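Walkway and patio check, Drustholm, April

Front steps: OK. Third one up still rocks a little if you land on the left side of it. I shimmed it last spring and I think the shim has walked out again. Adding it to Sherif's list.

Handrail: OK, tight at both ends. Paint is flaking near the bottom bracket, cosmetic only.

Path lighting: FAIL. 3 fixtures out between the gate and the mailboxes. I swapped bulbs on two and got nothing, so my money's on the timer. Latifa Radwan says she has a spare one in her garage (bless her!) and I'll pick it up tonight.

Drain covers: OK after cleaning. I pulled almost 20 pounds of wet leaves out of the one by the bike rack, and my back would like everyone to know it.

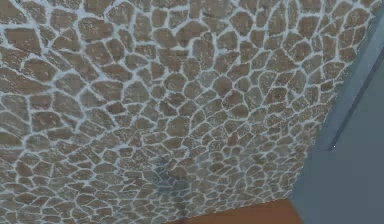

Joints and grout: this is the part I always get questions about, so bear with me. I go over the whole patio with a flat screwdriver and poke. If the tip sinks in, I chalk it. Anything that sounds hollow when I tap it gets chalked too. Please don't hose off the chalk before Mohcine has been by to look!

Trip edges: WATCH. Worst lip is by the side door, just under a quarter inch. I'd call it a fail at a quarter, so we're close. Check again after the next hard rain.

Slip test: my own unscientific one, old sneakers and a bucket of water. Fine everywhere except under the downspout, where it's slick as anything. Needs a scrub, and probably a longer elbow on the spout.

Ramp: OK. Grip tape replaced on the top half, bottom half can wait till summer.

Still open: timer, third step, downspout elbow.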